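News from the back room: we have a table

If you've dropped by Stodorside since the end of September you already know this, since I've dragged everyone who came through the door back there to look at it. For the rest of you: the new worktable is in! I've been going on about it in this newsletter since spring, and I promise this is the last long piece about furniture you'll get from me for a while (Brock would like that in writing).

A little history for the newer people. The old table came with the building and it was dark brown, nearly black in places, with a dip in the middle where the glue pots used to sit. Anything small you put down on it went straight into the dip and vanished. I lost a whole packet of needles that way once and found them with my forearm. It was also seven feet long in a room that really wanted six, so whoever sat at the far end had to be let out by everybody else, like the window seat on a plane.

Back in the spring I asked what color people wanted and I got 25 replies, more than I got about the rent. Green had a very loud following. Brock Fehr wanted black and sent me a page and a half on the subject, which I still have. In the end we went pale beige, mainly on the strength of Abundio Aguirre bringing in a handful of sample pieces and dropping dark thread, light thread and some loose screws on every one of them. On the beige we could find everything. On the green we were still looking when the coffee was ready.

So then we had the color and no table, and that part took all summer. The first place quoted us 911 dollars plus delivery, and I closed the email and went for a walk. Then Abundio remembered Jukley, the office clearance people out past the rail yard, and we drove over one afternoon to find the right size, the right height and very close to the right color, under a pile of desk dividers. I'm not going to print what we paid. It was less than 911 dollars, and they threw in the use of a hand truck.

Getting it in was the usual comedy. It doesn't go through the side door. It doesn't go through the front door either, unless you take the door off, and Brock had the hinge pins out before I'd finished saying maybe we should measure. Thank you to Brock, and to the two people from the Zoëga studio upstairs who heard the swearing and came down to lift a corner each. The door is back on. It sticks a bit more than it used to, so give it a shoulder.

While the room was in pieces we did the walls too — one coat over the old mustard, then another, then one more in the spots where the mustard came sneaking back through. It's just white now. I was worried it would feel like a dentist's, and for the first week it kind of did, but the light in there at four in the afternoon is so much better that I've stopped minding. I can thread a needle without taking it to the window! People have asked about putting the calendar and the old posters back up. I'd like to keep the stretch behind the table plain for now and use the hallway for posters, but come and argue with me if you feel strongly. 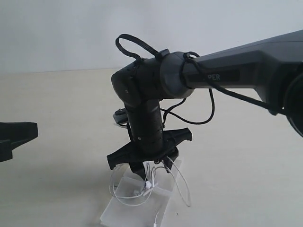
The beige top and the new white wall.

A few small things about looking after it. Please put something down under hot mugs. Cutting mats are on the shelf to the left of the sink, and they do need to go back there, flat, at the end of the night. For marks, a damp cloth first, and if that doesn't shift it come find me before you try anything out of a bottle. Pencil wipes off fine. We don't yet know about ballpoint and I'd be happy never to find out.

The old table is still under the tarp out back and it's free to anyone who can carry it. Mrs. Boner's grandson was interested for his garage but he hasn't called, so if you want it, I'd say it's yours. Bring two strong friends and a vehicle longer than you think you need.

Next up is stools. We have six and two of them wobble. If you've got a decent one sitting in a basement, any color (please don't make me run another vote), leave a note in my tray or catch me by the kettle.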